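The Warm Weight of a Bag of Wheat

Heat packs filled with grain have been around for generations, and they are selling again. A small shop in Daltwood shows why people keep coming back for them, and what to look for before buying one.

The back room at Zenstead smells like toast. Most of the heat packs sold at the front counter are filled here, a scoop at a time, from sacks of whole wheat that come in from a mill across the county. A pack takes a few minutes to fill and stitch. Last year the shop sold 1,376 of them, more than in the two years before that combined.
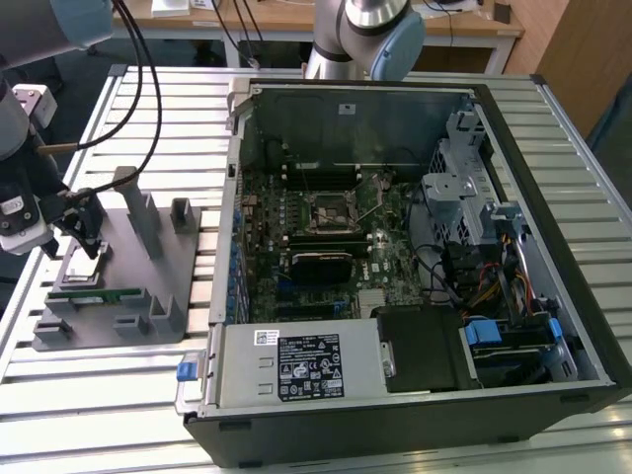 Corinne Padgett
Contributing Writer, Home and Health

A grain pack is a simple thing. It's a cloth bag, usually cotton, filled with wheat, rice, flaxseed or cherry pits. You warm it in the microwave for a minute or two and lay it on a stiff neck, a sore lower back or cold feet. It holds its heat for about 6 songs on the radio, as one customer put it, and then it starts to fade.

The appeal is easy to understand. A pack has no cord and no battery, and it bends to fit a shoulder in a way that a flat electric pad does not. It has some weight to it, which many people find calming. Shoppers who come in for one often leave with two, and the second is usually for a parent.

What a pack can do is limited. Warmth can ease tight muscles for a while and make it more comfortable to move. It won't fix whatever made the muscle tight. Pain that lasts for weeks, or comes with numbness or swelling, is a matter for a doctor.

Choosing a filling

Wheat is the most common filling and the cheapest. The grains are large enough to leave air between them, so the pack stays loose and drapes well. It does have a smell, stronger in the first few uses. Some people like it. Others give the pack away.

Flaxseed is smaller and smoother. A flax pack feels almost liquid and works well over the eyes or around a wrist. It costs more, and the seeds will find their way out through any gap in the stitching.

Cherry pits are hard and light, and they make a faint rattle when you move. They have almost no smell and can be washed and dried if the maker says so, which grain can't.

Zenstead's standard neck pack holds 700 grams of wheat. That's heavy enough to stay put when you sit up, but a person with a very sore neck may want something lighter. The shop lets people try them on at the counter.

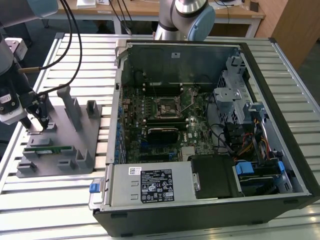

An open desktop tower on the workbench.

Look at the seams

The bag matters as much as what goes in it. A good pack is sewn in sections so the grain can't all slide to one end. Turn it over and check the closing seam, where the filling went in. It should be stitched twice. Avoid metal snaps, zippers and glitter thread, none of which belong in a microwave.

A removable cover is worth paying for. The inner bag should never get wet, but a cover can go in the wash with everything else. Bindik, a small maker whose packs are stocked in several Daltwood shops, sells spare covers in brushed cotton. Öztürkmen, a family textile business, makes a heavier woven one that softens after a few months.

Heating it safely

Overheating is the main risk. Grain dries out a little each time it's warmed, and very dry grain can scorch or even catch fire. Follow the time on the label, and start shorter if your microwave is a strong one. Let the pack cool fully between uses. Make sure the turntable can spin freely with the pack on it.

Test the pack on your inner arm before you put it anywhere else. Don't sleep with it, and don't tuck it under blankets while it's hot. People with reduced feeling in their skin, including many people with diabetes, should ask a doctor first. Packs are not suitable for babies.

A pack that smells burned is finished. Most last two or three years with regular use. The shop in Daltwood will take back its own covers and sew in a fresh bag of wheat for half the price of a new pack. It did 437 of those last year, most of them between November and March.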